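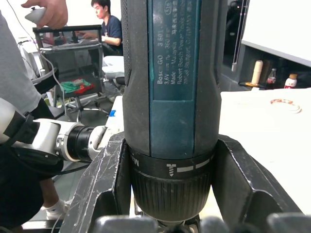 By Jouko Valtonen and Ilari Karppinen
September 10, 2021
14 shares | 4 comments

Choosing a Cordless Screwdriver for Flat-Pack Assembly: Project Report, Gellholm Technical School

1. Purpose

The project was carried out in the spring term as part of the course in Workshop Practice. The task was to recommend one small cordless screwdriver for the assembly room, where first-year students put together shelving units supplied by Tuncer. Until May, all such work had been done with hand screwdrivers, and several students had reported sore wrists after a full session.

2. Tool Selected for Study

The tool studied was the Bosch GO. It is a straight, in-line screwdriver and is held upright over the screw in much the same way as a hand tool. The label on the body gives the voltage as 3.6 V and the no-load speed as 360 revolutions per minute. It also states that the tool was made in Malaysia. The body has a dark rubberized housing, and a collar marked with a screw symbol and a row of dashes sits between the housing and the ribbed chuck.

The authors recorded the label details at the start of the work. Printing on small tools tends to wear with use, and the course requires that each tool be entered in the equipment register with its rated values.

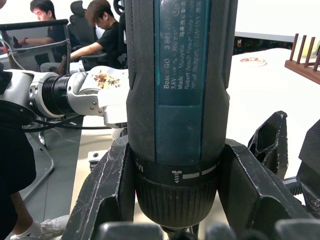 Figure 2. Bosch GO screwdriver, label side, with collar and chuck.

3. Method

Pilot holes were drilled in pine boards from the Rivthorpe timber store. A total of 277 screws were then driven, all of one size and from one box. The collar was left at a single setting within each board and changed only between boards. After each board, the authors noted whether the screw heads were level with the surface, raised, or sunk too deep. Boards with knots near the pilot holes were set aside and are not included in the results.

A second set of boards was completed with the hand screwdrivers already in use - the same pilot holes, the same screws, and the same two students taking turns.

4. Results

The cordless tool was faster on every board. At low collar settings, a number of screws stopped before the head was level and had to be finished by hand. At the highest settings the heads sank into the pine. The middle settings gave the most even result, although the best position differed slightly from board to board.

Both authors found the straight body easy to keep in line with the screw. It was less convenient inside the narrow Amton cabinets, where the length of the tool left little room for the hand.

5. Recommendation

It is recommended that the tool be used for open shelving and that hand screwdrivers be kept for cabinet interiors. Students should begin at a low collar setting and raise it one step at a time on a piece of scrap wood. Battery life was not measured and should be examined by next year's group.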